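Labs agree on shared rules for robot arms at the chemistry bench

Four teaching and research labs in the Drukow science precinct will work to one set of rules for robot arms used near heating equipment from June. The document, called the Drarnemo bench code, runs to 43 pages and replaces the separate house rules each lab had been using.

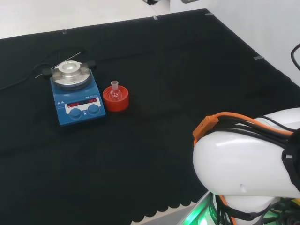
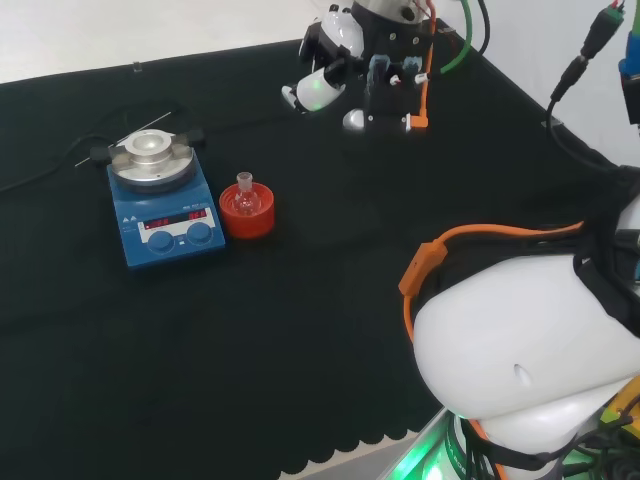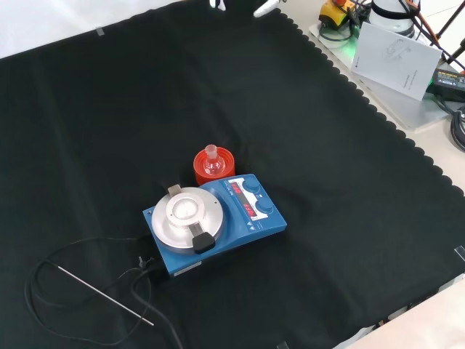

A magnetic stirrer hotplate on black cloth, with a small glass flask in a holder next to it.

Does the code apply to an arm that is only being trained or tested?
It applies any time the arm has power, whether or not there are chemicals on the bench. A lab can ask for a lighter version of the checklist for dry runs, but the stop button test and the cable check stay in.

The code was drafted by Sirkico, which runs the shared equipment program in the precinct, after it reviewed 1549 bench session logs from the past two years. The review found 113 entries where a session was paused by a person. Most were minor. The largest group had to do with cables being in the path of the arm, followed by glassware placed outside the marked area.

Under the new rules, every session needs one named operator who stays in the room while a hotplate is switched on. That person can't be in charge of a second bench at the same time. Labs had differed on this point, and two of them used to let one operator look after a pair of benches if they were side by side.

Heating set points have to be entered by hand. The arm may move a flask to or from a heating block, but it may not change the temperature dial unless the lab has written approval, renewed each year. A separate temperature probe is required for anything left on the heat longer than 5 minutes.

There is also a section on bench coverings, which drew more comments than any other part of the draft. Cloth and paper coverings are allowed for practice work with no heat and no solvents. They must be fastened at the corners and along any edge the arm passes over. For heated work the covering has to be rated for the temperature in use, and the rating has to be noted in the log.

Emergency stops must be within arm's reach of the operator's usual position and tested at the start of each shift. The result goes on the log sheet with the operator's initials.

Aquino, the training provider for the precinct, will run the induction course. It takes half a day and includes a practical test on clearing a bench after a stop. Staff who already hold a hotplate ticket will only need to do the afternoon part.

Some labs had asked for a speed limit on all arm movement near glass. The final version sets one only for movements where the arm is carrying a filled vessel – the figure is left to each lab, which must be able to show how it was chosen. Sirkico said it would look at a common limit once it had a year of logs recorded in the same format.

Labs have until the end of August to bring older benches into line. Copies of the code and the blank log sheets are available from the Drukow equipment desk, and comments on the next version can be left there as well.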